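Plaid table covering

A plaid table covering is a cloth for a dining or work table that carries a pattern of bands crossing at right angles. The term is used for woven goods, in which the pattern is made by colored yarns, and for printed goods, in which it is applied to one face of a finished cloth or film.

Construction

In woven plaid, the warp is laid out in a fixed order of colors called the sett. The weft usually repeats the same order, which gives a square design. Where warp and weft share a color the cloth shows it solid; where they differ the eye reads a mixed shade. A sett may be symmetrical, reversing at two pivot points, or asymmetrical, running through the same order each time. A sett of 103 ends is unusual in table goods, as an odd count is harder to match across a seam.

Printed plaid imitates these effects with screens or rollers. Fine crosshatching is often added to the ground to suggest thread. Unlike most woven cloth, a printed covering often has a plain or lightly tinted reverse.

Sizing and drop

The drop is the length of cloth hanging below the table edge. Required cloth length equals table length plus twice the drop, plus hem allowance. A cloth with a 6-inch drop on each side is therefore 12 inches longer and wider than the table, before hems. Large repeats are normally centered on the table, so that cut bands fall evenly at opposite edges.

Terminology

Trade usage is not uniform. Jadwiga Kalinowski's pattern index for the Varnutley mill separates "check," with bands of equal width, from "plaid," with bands of several widths. The Plumari catalogs use "plaid" for both. Yufang Lu proposed a third class, "broken plaid," for designs in which one or more lines are dashed or interrupted.

Line work and added motifs

Narrow lines in a plaid, known as overchecks, divide the larger blocks and make the repeat easier to follow. They may be single or paired, and a darker edging is often used to keep a pale line distinct from the ground. A blue table covering with paired white stripes edged in dark brown, crossed by thinner dashed white lines, falls within Lu's broken class. Lettered round emblems may also be printed over the plaid, and makers place them either on the same repeat as the bands or on a separate, longer one.
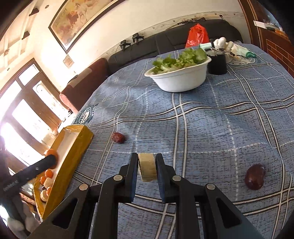
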